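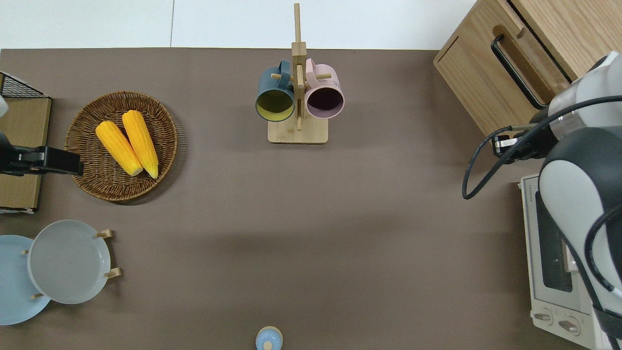

Examples for the Livico set were gathered by having a person drive both arms through everyday kitchen chores while all camera views and joint readings were saved. The layout was kept simple on purpose. The objects stand near the borders of the tabletop, with the two corn cobs in their wicker basket on one side, the toaster oven on the other and the mug tree toward the back, and the middle is left open. An arm that has to cross from one side to the other can do so without lifting over anything tall. The open middle is also where the operator is told to pause between subtasks, and those pauses are later used as cut points.

We recorded 300 demonstrations across 7 tasks. Each task has a one-line instruction, such as "put the corn on the grey plate" or "close the drawer," which is read aloud before recording starts and stored with the file. Mieke Schouten and Sadia Rajput did all of the driving. Neither followed a script beyond the instruction, so the same task may be done with a different arm, from a different side, or in a different order. We wanted that spread in the data. In an early trial at Stenent every operator had copied one reference motion, and the policy trained on those files did poorly as soon as a plate was turned or a mug was hung on the other peg.

Between demonstrations the operator moves one or more objects by hand. Small moves are the most common: a basket is turned, a cob is shifted, a plate changes its slot in the rack. Large moves, where two objects trade places, are made at the start of a session and then left alone. We did not measure object positions. The starting layout is taken from the first saved view of each file, and a fixed view is used to check it. The dish rack is the hardest part to check. Plates standing in a row hide one another from a low angle - the grey one at the far end of the rack can be nearly lost behind the blue and yellow ones - so the check is made from a view that looks down on the row.
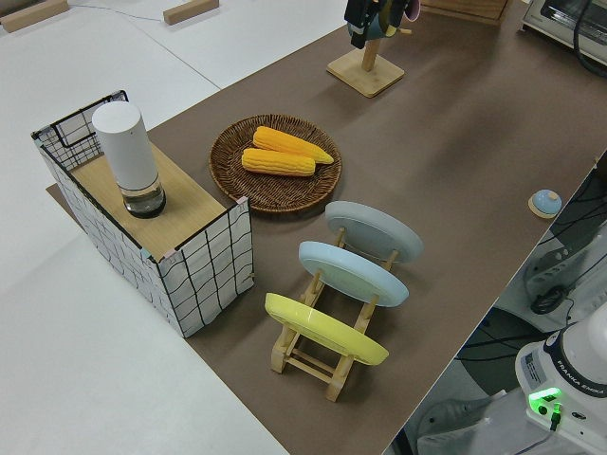 4.2 Drawer tasks

Two of the tasks use the cabinet drawer. They take longer to record than the others and account for 100 of the demonstrations. In the first, the operator opens the drawer and takes out a small package. In the second, the package is put back and the drawer is closed. We split them because the two motions fail in different ways. Opening depends on the grasp, and a poor one slides off the handle. Closing needs no grasp at all, but a push placed too far to one side makes the drawer bind on its rails.

Failed attempts were kept when the operator was able to recover inside the same recording. A slipped grasp followed by a second, good one is saved as a single file and marked with a flag. Files with no recovery were moved to a separate folder and are not used in training. Schouten and Rajput each went through the other's files on the following day and could change a flag, but could not delete a file.

Figure 4 shows the drawer open with the gripper next to its left edge. Positions like this one matter for the labels. From the head view an arm may cover part of the drawer, and it is hard to say how far out it is. We therefore label the drawer state from the fixed view only, using three values: closed, partly open and open. The baseline policy, Marwat, does not receive these labels as input. They are used for sorting files and for scoring.

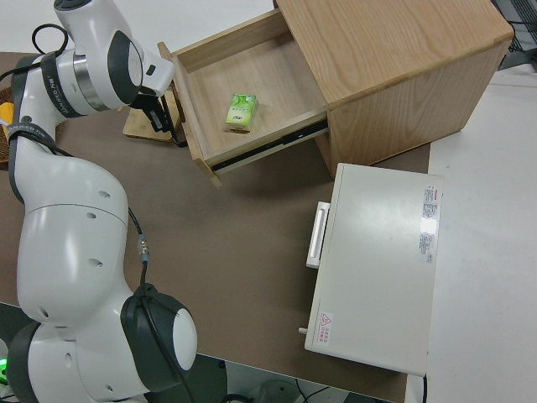
Figure 4. Drawer task, fixed view. The drawer is pulled out from the cabinet, with the green package on its floor and the gripper beside the left edge.

Labeling was done in the Sullby viewer, which plays all views side by side and lets the labeler step through them together. Where the two labelers placed a cut point differently, the earlier one was used.

Filed under: Robot Learning / Manipulation / Data Collection

Related papers

- Cut Points and Pauses in Long Kitchen Demonstrations
- Marwat: A Baseline Policy for Two-Arm Tabletop Chores
- What to Do with Failed Grasps in Teleoperated Data
- Sullby: A Viewer for Labeling Several Camera Views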